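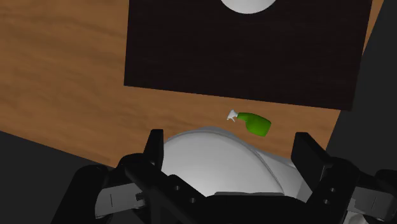
Oona Laitinen wrote:
> Second coat of the Raltarlow oil is still tacky after 40 hours. Do I wait or wipe it back?

Wipe it back. Use mineral spirits on a lint-free rag, along the grain, then leave it 14 hours before you touch it again. The usual cause is too much oil left on the surface – the can says to buff off after 11 minutes, and in August I go at five. Hang the rags outdoors, opened flat.

Kgomotso, does the Cedotham hardener mix with this oil? I have only used it with theirs.

Ruan Mofokeng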